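Week 2: Clearing a table (the boring topic that isn't)

Hi everyone, and welcome back to Keeping Shared Rooms Usable! These are my notes for Friday, tidied up a bit so you can follow them without me waving my arms at you. If you missed last week, borrow somebody's worksheet, the one with the Ikby case on it, and read the first page before you come.

Last week we talked about floors. This week it's tables, and mainly the kind of mess that builds up when people eat and unpack things on the same surface. I have a soft spot for this one. I spent 2 years looking after the break room at Candden and I swear I could tell you what day it was from the wrappers.

Look before you touch

Stand back and look over the whole table first. I give myself 30 seconds. What you want to know is which things are plainly trash, which could be recycled, and which still have something in them (a bottle on its side with the cap on may well be half full, so pick it up and check). Torn packages get a peek inside too. I once threw out a box with the spare keys in it and I'm still hearing about it.

Bring the bin to the table

Please, please do this. Walking each wrapper across the room is how people give up halfway. Put a bucket on the floor close to the table, open end up, where you won't kick it. Watch for cables on the floor when you choose the spot. At Tamuno they had us try it both ways with 14 items, and the group with the bucket close by was done while my group was still complaining.

What goes first

I start with soft plastic: bags, cling wrap, the crinkly stuff. It's light, it hides smaller things, and it slides around when you reach past it. Then cups and food packages. Cardboard comes last, and I flatten it and keep it out of the bucket altogether, or one box fills the whole thing. Bottles get emptied in the sink and go with the recycling. Local rules differ on soft plastic, so check yours (Cluseo has its own list, it's in the reader).

For next time: pick one table you use a lot, clear it in this order, and write me half a page on where you got stuck. Waraporn Rungrueang is collecting them this round.

Table, floor and bucket: 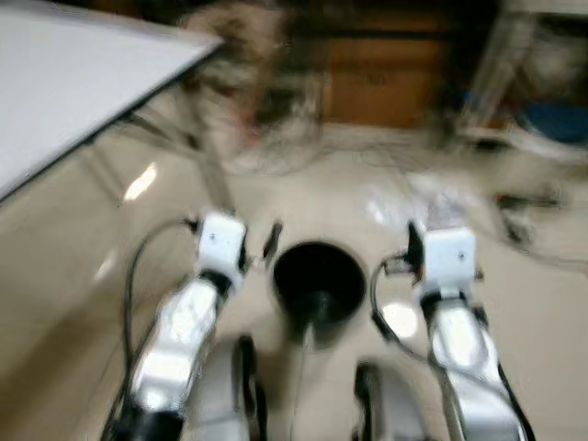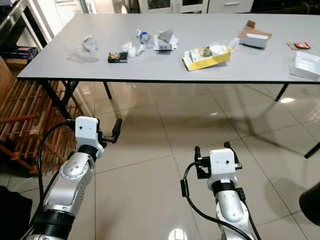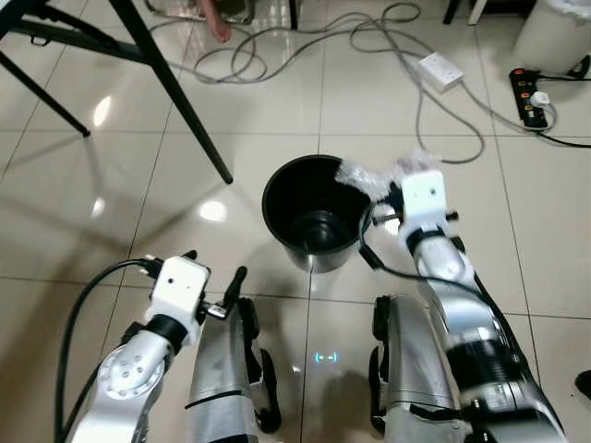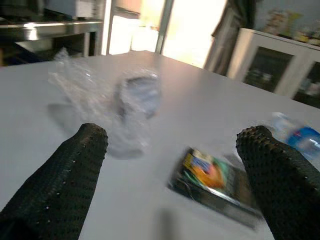 Shared Spaces Teaching Team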